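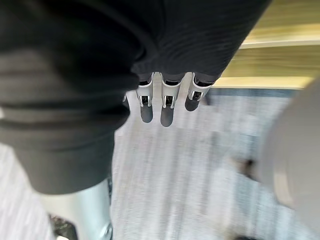

Photo: Gandance / Angeliki Spanos

Shoes-off corner on a carpeted floor, an evening's work

Last updated November. 2793 views

Ok so this is the one people keep asking me for. How to set up a shoes-off corner in a room that wasn't built for it. No hallway, no mudroom, no tile by the door. Just office carpet and a wall and a lot of people who drop things where they stop walking.

I did ours upstairs at Manar, then did the same at the Sistwood room, and the second time went a lot faster so I'm writing down the second time.

What you need

A shoe rack with open shelves. Wood shelves and metal uprights is what I like, you can see through it and it doesn't turn into a wall.
Something to sit on. A real chair, with a seat you can get out of.
Tape. Clear or painter's.
A tape measure.
House slides or slippers, mixed sizes.
Hooks or a basket for sweatshirts and such.
A damp cloth, a dry cloth, dish soap.
Vacuum.

That's it. I bought the tape and the hooks at Pappas and already had the rest.

Step 1. Clear the clothes first

Before the rack, before the shoes. Clothes. If there's a sweatshirt on the chair and another one on the floor you can't see how much room you have, and you'll end up building the whole corner around a pile.

Pick everything up by piece, one at a time. Shake it. Check pockets (pens! I have ruined a wash). Then sort by where it goes, which in a shared room means three places: goes home with somebody, goes on a hook, goes in the wash.

Folding. Dark knits show every bit of carpet fuzz so don't fold them on the floor. Use the chair seat or a table. Lay it face down, smooth out the big creases with the flat of your hand, sleeves in, then up from the bottom hem. If the hem is ribbed it'll want to curl. Let it curl. Fold it to the inside and it stays put.

Thick stuff I roll. Looks worse, takes less shelf. Hooded ones go on a hook, always, I've never once folded a hood so it stayed flat.

Anything with no owner after a week goes in a bag with the month on it. We had a bag from the spring that was still there in the fall, so write the month big.

Step 2. Vacuum, then measure

Vacuum the whole area even if it looks fine. Streaky gray carpet hides everything, great for daily life and terrible for this. Go across the streaks and then with them. Get right up to the baseboard with the thin nozzle.

Now measure the wall. Ours was nearly 80 inches end to end and I wrote that down and went home happy. Wrong. There's a heater pipe in the corner, and the usable part is 77. Measure at floor level and again at the height of your top shelf. Write both down. Write down which is which, I didn't.

Check the door swing too. Open the door all the way, put a bit of tape on the carpet where the edge ends up, and keep everything outside of that.

Step 3. Tape it out

Best part of the whole thing and everyone wants to skip it. Don't move furniture yet. Mark the footprint of whatever you're placing with tape on the floor, full size, all four sides. Then live with it for a bit. Walk past with a bag. Walk past with a coffee. Get somebody else to walk past who doesn't know what you're doing and see if they cut the corner.

Tips for taping on carpet:

Press it down with the side of your shoe, hands don't do it.
Run the long sides first.
Overlap at the corners a little and fold one end under for a pull tab.
Clear tape will wrinkle. Fine. It's a marker.
If people keep stepping on one side, the whole thing is in the wrong spot. Move it over and tape agian.

You can also keep one taped box for good, as a drop zone. Wet umbrellas, deliveries, the bag you have to take downstairs. People respect a line on the floor a lot more than a sign on the wall, I have no idea why. 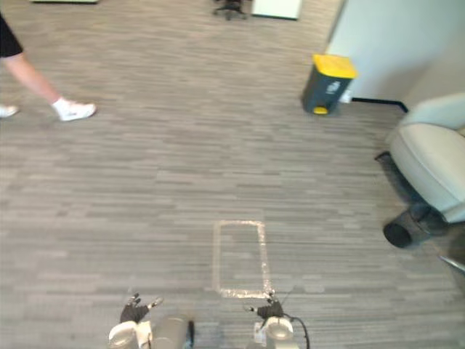
Does tape leave sticky stuff behind on office carpet?

It can, if it stays down for weeks or gets walked on a lot. Pull it up slowly and low, almost flat against the floor, and dab any residue with a cloth and a drop of dish soap in warm water. Blot it, don't scrub. For anything that's staying longer than a few days, try a strip behind a door first.

Step 4. Put the rack in

Lift, don't drag. Two people if it's loaded but really just unload it. Metal feet catch in carpet loops and then you've got a pulled thread you'll be looking at for years.

Set it down inside the tape, then push on the top corner. Wobble? Most carpet has a ridge near the wall where it's tacked down, and if the back feet are up on that the rack leans forward. Pull it out an inch or so till all the feet are on the flat part. If it still rocks, loosen the shelf bolts a bit, press down hard on the top board with both hands, tighten again. Work around it corner to corner, like lug nuts.

If your rack came with a wall strap, use it. Small kids climb racks. Big kids hang bags on them.

Take up the tape once you're sure.

Step 5. Chair next to it, not across from it

Made this mistake at Manar. Put the chair facing the rack so everyone had to sit, take shoes off, stand up in socks, cross over, put shoes away. So nobody bothered with that last part and we had a ring of sneakers around the chair legs.

Beside the rack is where it goes. Arm's reach. You sit down, shoes come off, slides come off the shelf, shoes go on. One sit. An upholstered chair is nicer but go for a cover you can wipe or take off if it's a light color. And leave a gap between chair and rack for a hand, otherwise stuff falls down there and lives there.

A little pillow is ok. More than one and it becomes a place for coats.

Step 6. Load the shelves

House slides on the top shelf, that's the thing people reach for first. Spread them out a bit. If you pack the top shelf edge to edge, nobody can pull a pair without knocking another one off, and then the fallen ones stay on the carpet all day.

Heels to the front, toes to the back. Grab by the heel, drop them, step in. Some folks like toes out because it looks nicer in a picture. Try it for a day, you'll be turning every pair around with your foot.

Light colors look good and get dirty fast. I still buy light. You can see when they need a wash, and with black ones you sort of find out.

Pairs together. Sounds dumb but in a shared room the pairs drift apart within hours, left one up here and right one down there. I do a quick match-up around closing, takes no time.

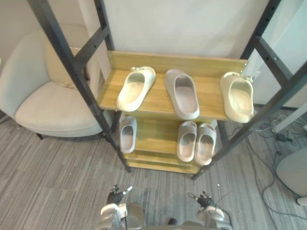

Bottom shelf I leave for outside shoes, the muddy ones, boots if they fit. Closest to the floor, so whatever drips doesn't drip on somebody's slides. Put a boot tray or an old towel under there in winter. Change the towel. If you use wood shelves wipe them before the water sits, pale wood gets a gray ring and it doesn't come out with anything I've tried.

Sizes: write the size on the sole with a paint pen. Not on the strap, it rubs off on socks. Let it dry overnight before anyone wears them or you'll have little numbers all over the carpet, backwards.

How many pairs do you need? Fewer than you think. Start with what you'd need on a regular afternoon and add if you run short. Extra pairs go in a bin somewhere else. The rack isn't storage, it's more like a coat check.

Step 7. Wash and wipe

Slides: warm water, dish soap, old toothbrush for the footbed. Rinse well. Stand them up on their sides to dry and not in the sun, foam ones shrink (ask me about the gray pair). Put them back only when they're fully dry, including under the strap.

Rack: damp cloth on the boards, along the grain. Dry cloth right after. The metal uprights only need a dry wipe unless somebody's kicked mud at them. If there are little holes in the crossbars dust sits in there, use the toothbrush, a clean one.

White molded things and shiny metal edges, whatever you've got of that in the room: soap first, rinse cloth second, dry cloth third. Shiny edges are all about that last dry pass, that's where the streaks come from. Hold the thing steady by the rim with one hand and wipe toward you with the other. No scouring pads, no powder. On matte white plastic a melamine sponge works but it'll leave a shinier patch if you lean on it, so go light and do the whole side.

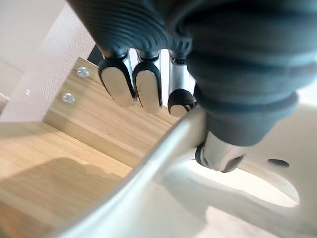
Angeliki Spanos wrote in to say she skips soap on anything glossy and goes over it with a barely damp microfiber, then a second one dry, and she gets fewer streaks that way. She also puts felt pads under the rack feet even on carpet and says it slides out for vacuuming without catching.

Tried the microfiber thing. She's right about the streaks. Haven't tried the felt yet, I'd worry about them peeling off in the loops but it's cheap to test.

Keeping it going

Morning: look at the floor by the chair. Anything there goes up on the rack or on a hook.
Closing: match pairs, push the chair back in.
Every week or so: pull the rack out, vacuum behind, wipe the boards.
When the season changes: bag the leftovers, check the bolts.

If the corner keeps falling apart look at where stuff lands. Shoes piling up in one spot means the rack should be closer to that spot. At Sistwood we moved ours twice. Second time was just about a foot to the left and that did it.

Next one I'm writing up is hooks. How high, how far apart, and what to do when the wall won't take a screw. Leave your wall type in the comments if you want it covered, I've only done drywall and brick.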